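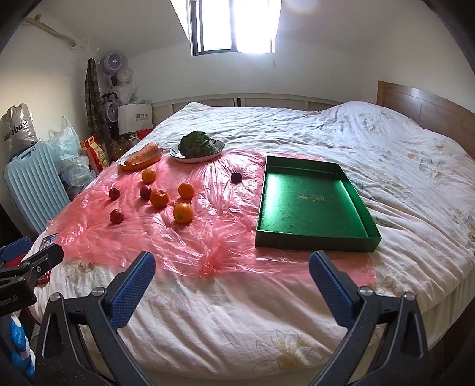
Oranges and a carrot on a pink plastic sheet. Citrus is at its best in the cold months.

The long way home from the Sundel market

26/07/2020

There is a particular kind of winter morning in Sundel when the fog sits in the valley until ten and every chimney in the main street is going, and if you have any sense at all you will stay under the blankets with a cup of tea. I have never had much sense on market days. The growers' market has been held on the flat ground beside the old Nieto railway siding since well before I moved here, and I can't drive past it without pulling over, even when the fruit bowl at home is full to toppling.

The siding itself dates from 1886, when the line was pushed through to carry apples and potatoes down to the coast. The trains stopped long ago, but the goods shed is still standing, with its big sliding doors and a floor that slopes just enough to send a dropped mandarin rolling the whole length of the building. I have chased one myself, in gumboots, to the delight of several small children.

July is citrus time, of course. The navels come over the range from Mindalico, where the nights are cold and the days are bright, and the growers there will tell you that a good frosty spell does wonders for the flavour (they will tell you a great deal more if you let them, and I usually do). A bag of navels was 3 dollars last week. I bought two bags, then went back for another, and then remembered I still had to carry the lot up the hill.

The greens are lovely at this time of year too. Silverbeet, spinach, all the Asian greens, cabbages as tight as cricket balls. People get a bit gloomy about winter vegetables, I think, and pine for tomatoes, when a pan of spinach with butter and a squeeze of orange over the top is as cheerful a supper as I know. Carrots like a slow oven and a spoonful of honey. Leave the skins on if they're young.

My favourite part of the morning, though, is the walk home along Trivby Creek. It adds 50 minutes if you dawdle, and I do dawdle. The wattles are just starting to colour up, a good few weeks earlier than I remember from last year, and the path has been mended where it washed out in April – a proper job this time, with decent drainage and a handrail for those of us whose knees have opinions.

There's a bench at the top, looking back over the shed roof and the paddocks beyond. I like to sit there and peel an orange and watch the fog come off the river flats. The market runs from eight until noon, rain or shine. Bring your own bags, and wear something warm on your feet.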